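Wulbridge lab puts its tabletop robot rules in writing

The robotics teaching lab at Wulbridge has published a good practice guide for anyone running robot arms at tabletop scale, and it's a cracker of a read. The guide is free, it's short, and it covers the sort of work a lot of small labs are now doing every day without much on paper to guide them: arms picking up, moving and putting down household things on a bench.

Called the Berrada Guide, after the building where the lab has its rooms, it was launched at a Tuesday lunch session that filled every seat and had people sitting along the back wall. Danjuma Okafor, who led the writing, had planned to speak for 20 minutes and was still taking questions when the next class wanted the room.

"The big machines in factories have had standards for decades," he told the session. "If you've got an arm bolted beside a table and a student reaching in to shift a bowl, you need rules that fit that. We wanted something you could read over a cup of tea and use the same afternoon."

Much of it grew out of the lab's play kitchen, a white table laid with toy food, a colander, a frying pan and a toaster oven. The team went back through the notes from 3,000 runs at the table, looking for every entry where an operator had stopped early or written a comment in the margin, and sorted those into the points that became the guide.

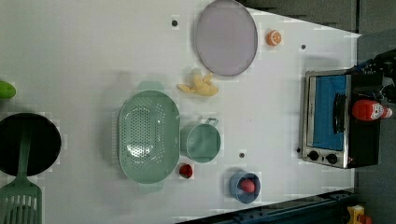
What the guide asks for

Top of the list is the reach rule. Hands stay off the table while the arm is enabled, even if it's sitting perfectly still. To move an object, the operator pauses the arm, calls it out, makes the change and calls out again before restarting. It sounds fussy, but Emese Csizmadia, who trains new operators, reckons most people have the habit by the end of their first morning.

Next comes the layout check. Before each session the operator looks over the table from above and notes anything lying over an edge or resting on top of something else. Those items can stay, provided they're part of the task and written down. Appliances used as props are to be unplugged, with the cord removed or tied back, and labelled so a visitor doesn't plug them in.

Then there's speed. The guide sets out three working levels, with the slowest kept for new tasks and new operators. Moving up a level needs two people to sign the log, and any change to the gripper sends the arm back to the bottom level. There's a great section on logging too, with a plea to record the dull near misses as carefully as the dramatic ones.

"I love the near-miss page," Csizmadia said. "People used to tell me these things in the corridor. Now they're in the log and I can change the training the same week."

Other groups are joining in

Fokgate, which builds benches and mounting rails for teaching labs, has agreed to print the reach rule on a card and pack it with its new benches. Prakell, a software outfit down the road, is adding the layout check to its session start screen, so the arm won't enable until the boxes have been ticked. Both sent staff along to the drafting days and both argued hard over the wording, Okafor said cheerfully.

The guide doesn't replace a proper risk assessment or the manufacturer's instructions, and says so on its first page. It's also open to change. Labs that try it are invited to send in their own notes, including the bits they found didn't suit their set-up, and a revised version is planned for December.

Copies can be picked up from the lab's front counter at Wulbridge or requested by email. Csizmadia is also running open practice mornings for operators from other labs, and there are still places left.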